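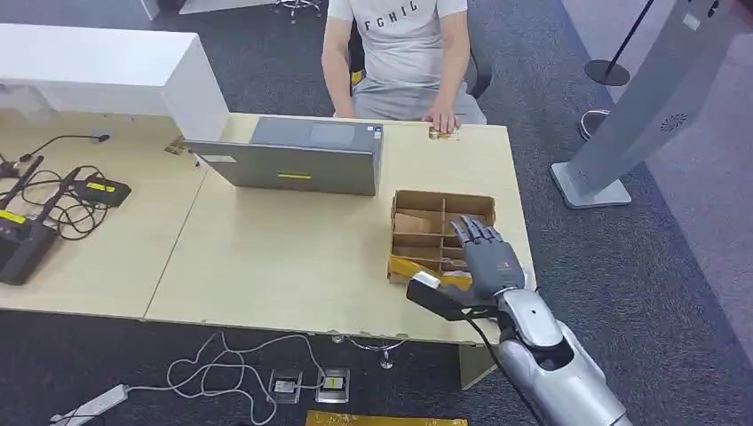
4. Setting up your first game

Now for the good bit! Once your league and teams are in Flavent Courtside, you can build a game sheet and score a live match from the bench table. Give yourself a quarter of an hour the first time. After that it takes a minute or two.

Before you start, you need:
- both squads entered (see section 3)
- your scorer code, which your league secretary can send you
- a charged laptop or tablet

4.1 Create the game sheet

1. Open Games and choose New game.
2. Pick the home team, then the away team. In our screens we use Brason Hawks and Mumel City.
3. Type the tip-off time. Use the 24-hour clock, so 19:30 and not 7:30.
4. Choose the venue. If yours isn't listed, press Add venue and type the name (ours is Ayaaba Hall).
5. Press Save. The sheet gets its own number, such as 3453. Write it on your paper sheet too.

Note: You can change the venue later, but the home and away teams are locked once the clock has run.

4.2 Pick the players

1. Tap each player who is dressed for the game. Their shirt numbers turn green.
2. Tap 5 of them again to mark the starters.
3. Hold your finger on a name to make that player captain. A small C appears.
4. Press Confirm squad and hand the screen to each coach for a check.

If two players share a shirt number, both go red and the sheet won't confirm. Tap either one to fix it.

4.3 Score a basket

1. Tap the shirt number.
2. Tap 1, 2 or 3.
3. Tap the player who made the assist, or No assist.

The running score and the player's own total change together, and anyone following online gets it straight away. Parents love this!

Made a slip? Press Undo. It goes back 11 actions, one at a time. For anything older, use Edit log (section 6).

CAUTION: Do not press End game at half-time. It closes the sheet, and only a league secretary can open it again. Use End period.

Tip from Temitope Onyeka, who has scored 146 games with Courtside: practise on a Test game with a friend calling out plays. Fast breaks are where your fingers get in a muddle, and it's great fun to learn.

Next: 4.4 Fouls and time-outs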